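Jestik Putting Mat Review: Six Weeks of Short Putts

4 min read
12 comments

I bought the Jestik putting mat in April after a bad winter on the greens. My long putts were fine. I was missing the ones inside four feet, and my regular partner, Sobia Durrani, had stopped giving them to me.

The mat comes rolled up in a long box. There is a raised section at the far end with one cup cut into it, and a gutter down the side that sends the ball back to you. Setup took a few minutes. The curl at the near end took longer to go away. I put two heavy books on it overnight and it was flat by morning.

Speed is the first thing you notice. The Jestik rolls faster than the greens at my home course, Plellska, so for the first week I left everything short when I went out to play. After that I got used to it. The roll is true down the middle. Near the edges the ball drifts a little to the left, and I stopped using the outside lines.

My routine is 30 putts before breakfast and 30 in the evening. I keep a tally in a notebook, and I am at 3,483 putts so far. The surface shows a faint track where I set the ball down, but it hasn't affected the roll.
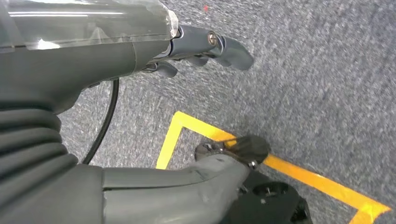
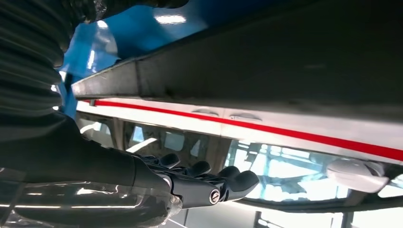 Is it worth the money over a cheaper mat?

For short putts, I think so. I used a Brenel mat for two years before this one. It was thinner, it never lay flat, and the ball return quit in the second season. The Jestik cost me $200, which was more than I wanted to spend, but I use it every day and the Brenel spent most of its life in a closet.

There are things I don't like. The printed alignment lines are too bright and I find myself looking at them instead of the ball. The ramp up to the cup also teaches you to hit short putts too hard. Tahira Jatoi, who gives lessons at Plellska, told me to putt to a coin halfway down the mat for part of each session, and that has helped with pace.

It won't teach you to read a break, either. Every putt is straight. If you struggle with sloping greens, spend the time on the practice green.

I three-putt less than I did last year, and Sobia has started giving me the two-footers again. I would buy the mat a second time, though I'd wait for a sale.

Rating: 4 out of 5

30 shares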